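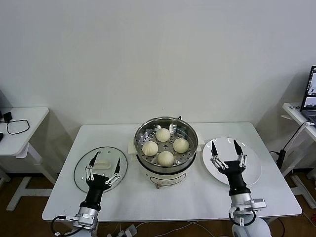 *Fig. 4. Steamer with basket fitted, lid to the left, plate to the right.*

## 3.2 Steaming and serving buns

1. Set the Nordale steamer on a flat, level table and fit the basket.
2. Fill the base with water to the lower line. Do not go past the upper line.
3. Place the buns in the basket, pleats up, with space between them. They swell as they cook.
4. Put the lid on and steam until the buns are cooked through.

**CAUTION:** Steam reaches 100 °C (212 °F). Tilt the lid away from you when you lift it.

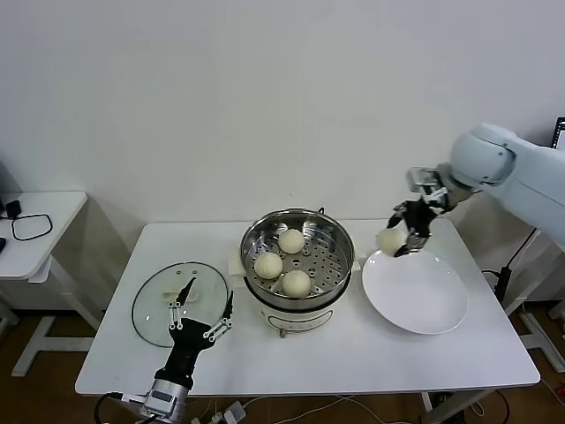
5. Lay the lid flat on the table, clear of the cord.
6. Wait for the steam to thin out before you reach into the basket.
7. Lift each bun from underneath – squeezing the sides leaves dents.

**NOTE:** If a bun sticks, slide a thin spatula under it. Do not pull it by the top. 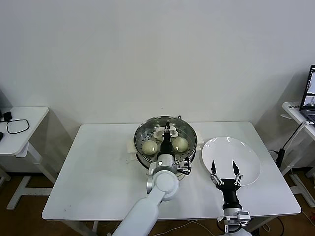 Serve the buns as soon as they leave the basket. Use a wide plate with a raised rim, like the round white one to the right of the steamer, and keep the buns in a single layer. Any left in the basket can stay there with the lid back on.

8. Turn the steamer off and unplug it. Let it cool fully before you drain the base (see 3.3, Draining).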